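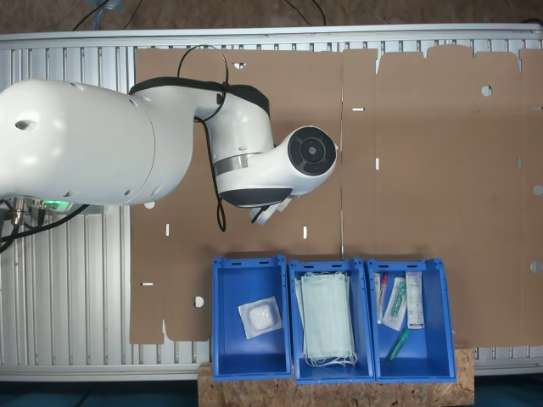
The Sorting of Small White Packets

By Đorđević
September

My aunt left me the stockroom at Hercombe, along with a kettle, a lease with four months to run and a debt of £910 to a firm called Avaris, which had supplied her with cardboard. She had bought a great deal of it. She had laid it over anything that stood still. I came to think of it as her one real contribution to interior design.

The job, as I understood it, was to put packets into bins. The packets came from Madomen, who described them on the invoice as "units" and would go no further. I rang up to ask what was in them.

"Units," said the man at Madomen.

"Yes, but what are they for?"

There was a pause, in which I could hear him eating something crisp. "How many did you order?"

I said 400. He said that in that case I must know what they were for, and wished me good afternoon.

I had no idea who bought them. My aunt had kept a ledger, but she kept it the way other people keep a diary, and the entry for the last big sale read only "200 to the sad man, paid cash, lovely shoes." I waited three weeks for the sad man. A cheerful one came in once and asked for the toilet.

In the meantime I sorted. There is not much to sorting when everything is the same, but I gave it my best. I tried putting them in by date, then by how much I liked the look of them. For a few days I had one bin for the packets I trusted and another for those I felt were up to something, and moved them across as my opinion changed. 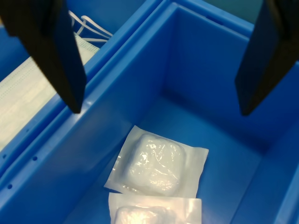
By the end of the month I had grown fond of the blue bins. They asked very little. You could lean over one at four in the afternoon and see plain floor, nicely blue, and a packet or two lying there like guests who had come early and been told to make themselves comfortable.

Then Avaris wrote again. They would forget the £910, they said, if I would give them back the cardboard. I looked at it for a long time. It had holes in it, and flaps, and it had been my aunt's.

I wrote back offering them 92 units instead.

They replied by return of post. They wanted to know what was in them.

"Units," I wrote, and put the kettle on.

Comments (3)

pellmell: My mother's ledger had a "sad man" as well. He bought hinges.

Inkwell_Jo: Liked this, but I wanted to find out what was in the packets. Is there a part two?

gorse: £910 is a lot of cardboard. Good ending though.

Recent stories
The Lodger's Umbrella
Four Letters to the Water Board
A Short History of My Shed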